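What the bench gives up

Regular readers will know that the long bench in the Cladstead workshop has a clearing day, and that the clearing day has a way of sliding. This year it slid all the way to June 7, 2021, by which point Ivars Toom had started taking his sandwiches to the stairs for want of a flat surface.

The rule is the same as ever. Everything on the bench is either claimed, shelved or put in the Purnport crate, which goes to the swap table in September. You may claim a thing only if you can say what you want it for. "It might come in" was ruled out after the year of the 339 curtain hooks, and Tarmo Paju, who was the one who said it, still has them.

A good half of what turned up was pens. They breed. We tried each one on the back of an old Venckus catalogue, kept the 12 that wrote, and had a short argument over whether a highlighter counts as a pen. (It does for shelving purposes. It does not if you are the person trying to sign for a parcel.)

Candles were the surprise. The Tistberg branch gave us several as a thank-you for the loan of the trestles, and I had assumed they'd gone home with somebody long ago. They hadn't. People had been using them as paperweights, a job they do very well, and I'd only ask that one be left near the fuse box with some matches. Last winter we had matches and no candle, and the winter before that the other way about.

Then there is the matter of small bits of wood. Ivars holds that any block with a flat top is a useful block. I hold that we own enough useful blocks to build a modest shed. We settled on one box, lid closed, and if the lid won't close then Ivars takes the surplus home and explains it to his family.

Odds and ends from the bench:

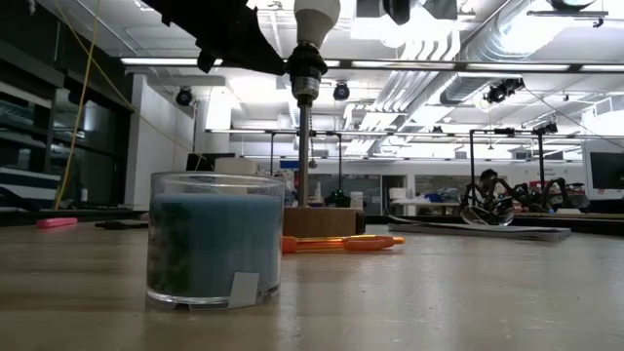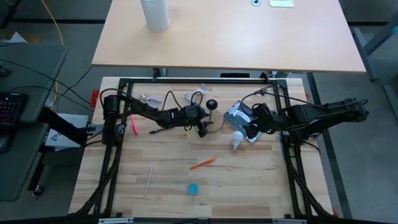

Light bulbs need a word as well. Please don't leave them loose where they can roll, and please don't put a dud back among the good ones in a spirit of optimism. There is now a tin marked DEAD and a tin marked PROBABLY FINE. Test it before it goes in the second tin -- the desk lamp by the door takes the screw sort.

Pliers live on the board, on the hook with the outline of pliers drawn round it. I drew the outline myself and I'm told it looks like a heron, but the principle stands.

Still unclaimed when we locked up were three mugs, a bicycle bell and a receipt for 797 washers, the washers themselves having not been seen. If any of these are yours, tell Tarmo, and bring a reason. The crate stays open until the end of August and after that it gets taped shut, with or without the bell.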